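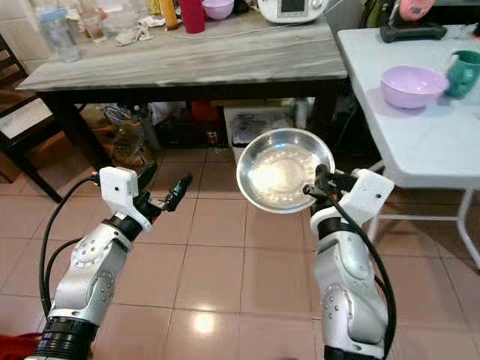 My sister said over the phone that I should get rid of anything I hadn't eaten out of since January, and that it would take me one afternoon if I stopped reading the backs of the packets. I said it was mostly dishes and she said dishes were worse.

September 2024. Kitchen, second day of it.

I started with the table and the things under it. The table is the one with the grey marbled top and it ends up holding whatever doesn't have a shelf. I have decided the lavender bowl stays. It is plastic and it was cheap but it is the right size for salad for two, and the big glass one is too heavy to wash in our sink. The tall red cup can stay too. I use it for measuring rice, though it has no marks on it. One cup to the second dent in the pot.

The steel bowl I went back and forth on. It is shallow, so things slide out when you whisk, and I had put it down for the donation bag. Then I remembered it is the only one that fits over the small saucepan for melting chocolate. Kept. It goes at the bottom of the stack now with the two deeper ones inside it, which looks wrong but doesn't tip.

Containers took the longest. I matched lids for most of an hour. I had 6 lids left that fit nothing and four boxes with no lid, and I threw out all the lids and kept the boxes for screws and string. My sister would have thrown out both.

Under the table is still bad. The white storage box down there was supposed to be for paper bags and has turned into a box for any paper at all. I got through maybe half. Found the receipt for the tiles, 140 dollars for the last lot from Renaud, which I had told everyone was lost. Also found the Kokwood leaflet with the shelf sizes. The low unit would fit under the window if I moved the bin. I measured twice and wrote it on the back of the leaflet so I don't have to do it again.

I priced having the whole wall done with cupboards. Ferance wanted roughly 1,000 for it, without the handles. That is too much for somewhere to put bowls. I'll do the low unit first and see how it goes.

Stopped for lunch at two, cheese on toast. Washed the cloths after, on hot. Wiped the table down with vinegar and water and let it dry before putting things back. The dark edge shows every crumb. I should have moved the cord before wiping and not after, it picks up grease and then leaves a line.

In the evening I took two bags down to the car. One is for donation and one is for the dump, and I have put a knot in the handle of the dump one so I don't mix them up like last time.

Still to do: the rest of the paper box, the drawer with the candles, the shelf over the door. I need a new sponge and more dish soap. Rang my sister back and told her it had taken two days so far. She asked if I had read the packets. I had read some of them.

Recent entries
Painting the back step
Toderard paint, second coat
Jars, and what to do with them
The drawer that sticks
Moving the bin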